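What I'd budget for if I were starting again with two grippers

I've had three emails this month asking what the hand-held gripper setup cost and whether I'd buy the same things again, so I'm putting it all in one place and then I can just send people the link. Short version: yes, mostly, but I'd spend the money in a different order.

Some of you will remember the original plan from last spring. I was going to buy a small tabletop arm from Zelletti, bolt it to the bench in the garage and teach it to pack boxes. I had a spreadsheet! It had tabs! Then Priya Blackwood, who I used to share an office with, asked me what I was going to teach it with, and I didn't have a good answer. The arm was going to eat the whole pot and I'd have had nothing left for collecting any demonstrations.

So I turned it upside down. Grippers first, held in the hand, and the arm can wait until there's something worth running on it. I gave myself £600 for the first stage, not counting the laptop (I already had it) or the grippers themselves, which came out of a separate pot that my husband and I have agreed not to discuss until November.

The thing I got most wrong was the small stuff. I'd put down a single line called "bits" and given it £68. Ha. That went in the first fortnight, on cables mainly. The ones that came with the grippers were fine if you stood perfectly still, and the moment you reached across a table you were tugging on something. I bought longer ones, then better longer ones, then right-angled ends for the better longer ones. If you're doing a budget, give cables their own line and be generous with it.

Fingertip pads are the other one. I didn't think of them as something you buy again, but they wear, and they pick up fluff, and a pad that's gone shiny doesn't hold a slippery packet the way a new one does. A set of spares from Hemine was £7 and I should have ordered several sets in one go and only paid the postage once.

Then there's what you practise on. I went looking at proper sample kits, the sort with foam blocks in nice colours, and the one I liked was £126 before delivery. I had it in the basket for a week. Desmond Ambrose talked me out of it over the phone, very patiently, by asking what I had in the kitchen cupboards. Well, packets. Loads of packets! Foil ones, clear ones, things in boxes, boxes that things had come in. They crinkle and slide about and they're all slightly different, and I want the arm to cope with that eventually anyway. So the sample kit budget went to zero and the snack budget went up a bit.

We work at the big pale table now, with the kitchen things all round us, and I've stopped pretending the garage was ever going to happen. The red box has turned out to be my favourite to work with because it's open at the top and you can come at it from a corner.
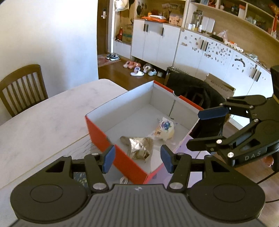 What I'd buy first, second and later

First, the pair of grippers. I know it's tempting to get one and see how you go, and I nearly did. But so much of packing is one hand steadying while the other does the fiddly part, and you can't fake that with a single gripper and your elbow. If the money only stretches to one, I'd save up a bit longer.

Second, storage. This is the dull one and I left it far too late. Recordings are big, and I filled the laptop's drive in an afternoon with takes I didn't even like. Two external drives, one to work from and one to copy to. Awuor Makokha also told me to keep a plain notebook with the date, the objects and anything that went wrong, and that costs next to nothing and has saved me more time than anything else on the list.

Third, a decent lamp, and I'd wait on that until you've looked at your own recordings at different times of day. Mine are all right in the morning and a bit gloomy after four o'clock. I still haven't bought one. I keep looking at clamp ones and then worrying about where to clamp it.

The arm is back on the list for next year. I've got a newer quote from Baptiste as well as the old Zelletti one, and they differ mostly in what they charge for the mounting plate and the training day (I don't need the training day, but they won't take it off). Birdie Greenberg has offered to go through both with me, so I'll post the comparison once we've done that and I've worked out whether the table would even take the weight.

If you've bought longer cables that you're happy with, please tell me which ones in the comments. I've got a drawer full of the other sort.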